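屋外用スチールパイプ台「Prudow」シリーズ

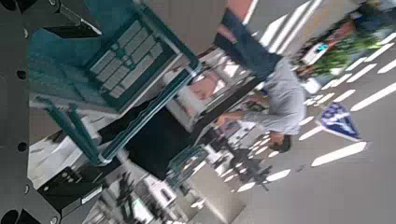
通りに置かれた青緑色の塗装フレーム。上の部分に薄いグレーの格子パネル。

Prudowは、店先や市場で使うための組立式のパイプ台です。Emberg社が部品を作り、当店で検品してから発送しています。植木鉢、野菜の箱、看板など、外に出しておきたい物をのせることができます。

仕様(標準型 Prudow 75)
高さ:75cm
幅:1000mm
材料:スチールパイプ、粉体塗装
棚板の枚数:4枚(取り外しできます)
色:黒、白、緑
品番:2298

組み立てについて
六角レンチは箱の中に入っています。初めに脚を立てて、次に横のパイプをつけてください。ネジは全部の部品がそろうまで軽くしめておき、最後に強くしめます。二人で作業をすると、まっすぐに立てやすいです。床が平らでない場所では、脚の下のアジャスターを回して高さを合わせてください。

お手入れ
ふだんは水でぬらした布でふくだけで十分です。塗装にきずがついた場合は、補修用ペイント(別売)を早めに塗ってください。海に近い場所でお使いの方は、月に一度、真水で洗うことをおすすめいたします。風が強い日は、台の上の物をおろして、建物の中に入れてください。

お客様の声
「果物の店で朝6時から使っています。前の台は棚がすぐ曲がりましたが、これは重い箱をのせても大丈夫です。緑をもう一台注文しました。」(Kasun Jayawardena様)
「丈夫ですが、説明書の字が小さいと思います。」(Piyumi Navaratnam様)
説明書は6月に新しくして、字を大きくいたしました。古い説明書をお持ちの方にも無料でお送りします。

ご注文の前に
白は現在、在庫が少なくなっております。幅の変更はできませんが、棚板だけの追加注文はお受けしています。お店の名前を入れた札をつけたい方は、注文の備考の欄にお書きください。ご質問は担当のErasto Nyamweyaまで、メールでお願いいたします。返事は日本語か英語でいたします。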